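Print this post | E-mail this to a friend

Every few months somebody sends me a link about robots that will soon do the laundry. In June it was Gerrit Claeys, who wrote "you'll have to eat your words" and nothing else. I have not eaten them yet.

The pitch goes like this. A person steers the arms by remote control through the same chore, 400 times or however many it takes, and the software learns to copy. Fine. But look at what the chore is.
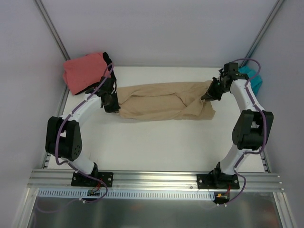 Two arms, one piece of tan cloth.

Hanneke Vandenberghe spent a while steering a pair like this and told me her first 28 tries were junk. Cloth slides, it bunches, and you can't feel any of it through the controls. So the robot is learning from a person who is working half numb. I asked her whether the bad tries get thrown out. "Most of them," she said, and changed the subject.
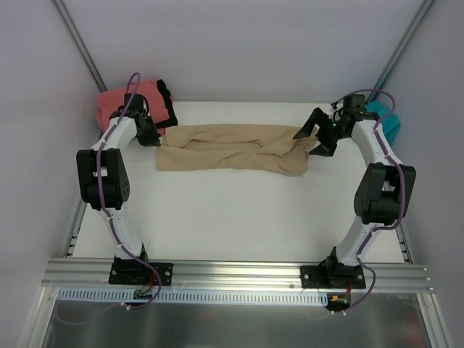 Doesn't it get better with more examples?
Up to a point, as long as the examples are good and the cloth is the kind it was shown. Give it a fitted sheet and I'd want to see the result before I believed it.

I'll grant that the idea is sensible. Showing beats writing rules for every wrinkle - I couldn't write down how I fold a shirt either. What bothers me is the word "soon." A person is still doing the folding, only more slowly and through a machine. Gerrit says to ask him again in 8 months. I've made a note of it.

Print this post | E-mail this to a friend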